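Thread: Foam cubes under washer feet, worth it or snake oil?

Home & Garage > Noise and Vibration

drumlin_8
Joined: February

We're on the second floor of a wood frame building and the spin cycle goes right through the place. The Plisetum anti-vibration pads are $39 for a set of four and the box says "up to 80% quieter." Quieter than what, measured where? No answer on the box. Before I hand over the money, has anyone here tried plain foam, or is that just as silly?

kettle_black
Posts: 1,878

Silly. Sorry. Foam you can squash between two fingers goes flat under a loaded washer, and once it's flat you've basically got the machine on the floor again with a bit of fluff in between. I used packing foam in my last place. Lasted two loads.

The Plisetum pads are rubber as far as I know, so at least they're the right idea. I still don't believe the 80%.

mossbank
Posts: 600

I'd push back on "foam is silly." There's a huge range. The dense closed-cell stuff they sell for gym floors holds up under a squat rack. What doesn't work is soft open-cell craft foam, and people lump them all together because it all says foam on the label.

That said, I don't trust any of the forum results either, mine included. People change the pads and level the feet on the same day, then give the pads all the credit.

kettle_black

Fair on the gym mat. But then we're talking about a mat, and the question was cubes.

drumlin_8

The question was cubes because that's what is cheap. Hidberg has a bag of colored ones with a review claiming it "cured" a Salehi washer. Five stars, no mention of what floor it was on.

tallow

Reviews like that are worthless. Was the machine level? Was it a full load? A front loader with one bath mat in it will walk across the room whatever you put under it.

For the foam question, these are the soft colored kind of block I'd stay away from.
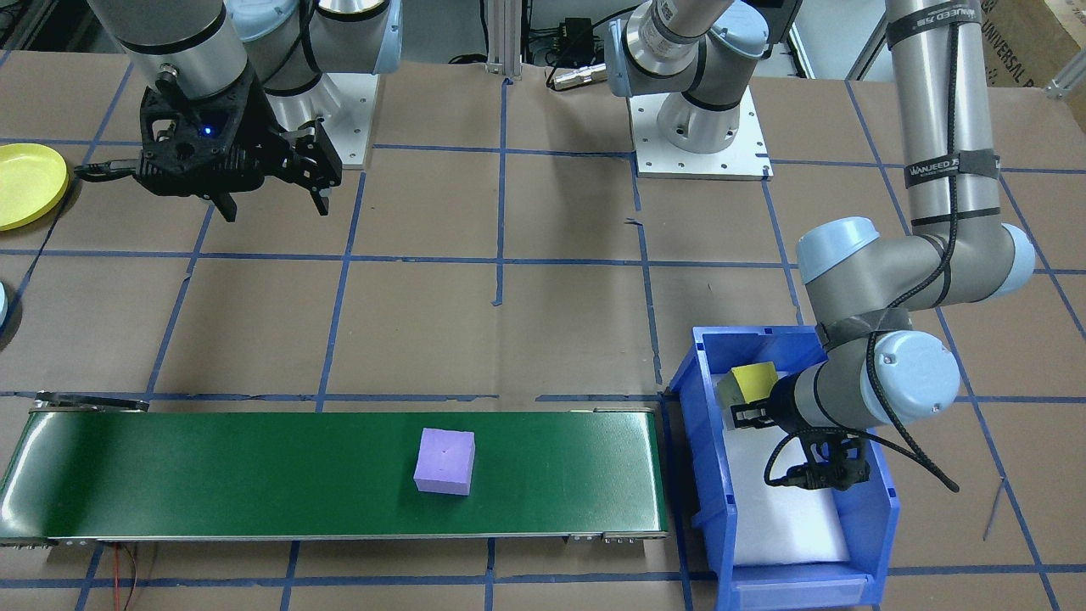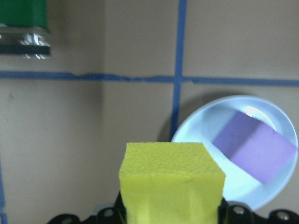
drumlin_8

OK so plain question: if I do use something under the feet, should it go under each foot separately or be one sheet under the whole machine?

mossbank

One sheet, in most cases. Small pieces can creep out from under the feet during a spin, and if one goes the machine is suddenly out of level and worse than when you started. Get a dense rubber mat a little bigger than the base, put the washer on it, then level it again on top of the mat. Run it empty and check it with a spirit level afterward, since the mat can settle.

kettle_black

Agree on the sheet, which annoys me. I'd add that no mat does much for a bouncy wood floor. The whole floor moves. A guy on the Plasden board put his on a double layer of plywood with rubber under it and said it helped, though he also moved it to the corner at the same time, so who knows which part did it.

sunroom_steps

I have the Plisetum pads. Concrete slab, so not the same as the OP. They stopped the walking. Noise is the same as far as my ears can tell. My husband says it's quieter, but he's the one who bought them.

tallow

That's the most believable review of those pads I've read.

mossbank

Does your drum spin at 1,000 or higher? Mine is fine at 1,000 and awful one step up. Dropping the speed was free and did more than anything I bought. The clothes come out damper, so you pay for it in the dryer.

sunroom_steps

No idea, I use whatever the towel setting does.

drumlin_8
2 Apr 2025

Update for anyone who finds this. I skipped the pads and the cubes. Checked the feet first and the back left one was barely touching the floor. Fixed that, dropped the spin one step, and the rattle in the kitchen cabinets is gone. The low hum is still there – my neighbor says she can't tell any difference.

kettle_black

So two changes on the same day and we don't know which one worked.

drumlin_8

Yes, I noticed that too. I'll put the spin speed back up this weekend and see what the cabinets do.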